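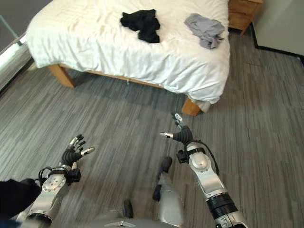 Figure 3. Two garments, one black and one light gray, on a white duvet.

4.2 The bed as a daytime surface

We came into the Kivstead study expecting to write mostly about washing machines. The interview guide had a long block on cycle choice, another on drying, and a short question near the end about where clothes go when they come off. That short question took over. In all 32 households it led to the longest answers of the visit, and by October we had moved it to the front of the guide and given it the time it deserved.

What people told us about was a kind of clothing that has no settled name. It has been worn, so it does not go back in the drawer with the fresh things, but it is not ready for the wash either. Sweaters, jeans and cardigans turn up most often. One household called these items "halfways," another "the second-day pile," and several had no word at all and simply pointed. We use "resting clothes" in this paper, a phrase borrowed from a retired bus driver in the Sirko Street group who told us her cardigans were "having a rest" (we liked it at once and never found anything better).

Resting clothes need a place, and the place matters a great deal for what happens to them next. Chairs and door hooks have had some attention in earlier work on wardrobes. The bed has had much less, and we think it deserves more! During the day it is the largest clear, soft, waist-high surface in most homes, and garments can be set down on it without being folded or hung (Figure 3). It also has a feature that a chair lacks: it has to be cleared every night. A sweater can stay on a chair for weeks. A sweater on a bed has to go somewhere before anyone can sleep, and that small deadline forces a decision.

The diaries show how the decision tends to go. Participants kept them for six weeks, noting each evening what they moved off the bed and where it went. We received 26 usable diaries. In the entries that recorded a destination, more than 70 percent of the items were moved to another resting place — a chair, a hook, the end of a banister — and the rest were split between the laundry and the closet. We had guessed that the nightly clearing would push clothes toward the wash, and it seems to do so only weakly. Much of the time it pushes them sideways.

Sideways moves are interesting in their own right. Noiphan's earlier notes on shared student housing describe garments "traveling" between bed and chair, out in the morning and back at night, and our diaries contain some wonderful examples. One participant moved the same corduroy overshirt eleven evenings in a row before wearing it to a christening and then, finally, washing it. Asked about it in the follow-up interview, he said he had never thought of it as being put off. It was just where the overshirt lived. We heard versions of this from people of very different ages, and it makes us wary of reading every heap as a chore left undone.

Color and fabric came up too, though less neatly than we had hoped. Several people said they gave dark clothes more wears before washing than pale ones, explaining that marks show less. Others sorted by feel: heavy knits could rest, thin jersey could not. Uthai Noiphan, who coded this part of the interviews, found that the two rules often clashed within one person's account, sometimes within a single sentence. A thin black T-shirt was the usual trouble spot. We have kept both rules in the coding scheme and marked the clashes instead of settling them.

Bedding itself was treated with surprising care. People who were happy to put a worn sweater on the duvet would not put yesterday's socks there, and outdoor trousers divided couples sharply. In two homes the rule depended on whether the trousers had been on a bus. Where a bedspread was used, it worked as a kind of permit, and items barred from the duvet were allowed on top of the spread. We return to these rules in Section 4.3, where we look at how they are taught to children and how quickly the children learn to bend them.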